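Flestorell used car listings: README

Flestorell is a set of 3,000 second-hand car adverts, collected in May and tidied up by Lautaro Olivares and Tülin Akbulut. Release 2 is dated 12 June 2019. Release 1 is best forgotten, as it priced every estate car in pence.

What you get

One CSV file, one row per advert. The columns are make, model, year, mileage, fuel, gearbox, asking price and the seller's own words. Those 8 columns are all there is. We did ask dealers for service history as well, and received a great deal of silence.

The adverts come from 4 dealer groups: Drellero, Flavska, Ulloa and a small one that would like to be left out of it. Drellero supplied far more than the others and likes diesels, so please don't use the file to work out what the nation drives.
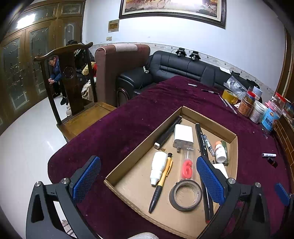 Mileage is in miles throughout. Flavska sent theirs in kilometres without saying so, and Tülin spotted it when a fleet of retired taxis seemed to have been to the moon. Converted values are rounded to the nearest whole mile.

Known problems

"Automatic" and "auto" have been merged. "Semi-auto" has been left alone — we couldn't agree on what it meant, and neither could the dealers.

The seller's words are untouched apart from phone numbers, which were removed. "Drives like new" appears beside cars of every age and should be treated as punctuation.

Asking prices are asking prices. We have no idea what anyone paid.

Use

Free for teaching and research. Please credit Flestorell and give the release number. Corrections go to Lautaro, complaints about the column order to Tülin, who chose it.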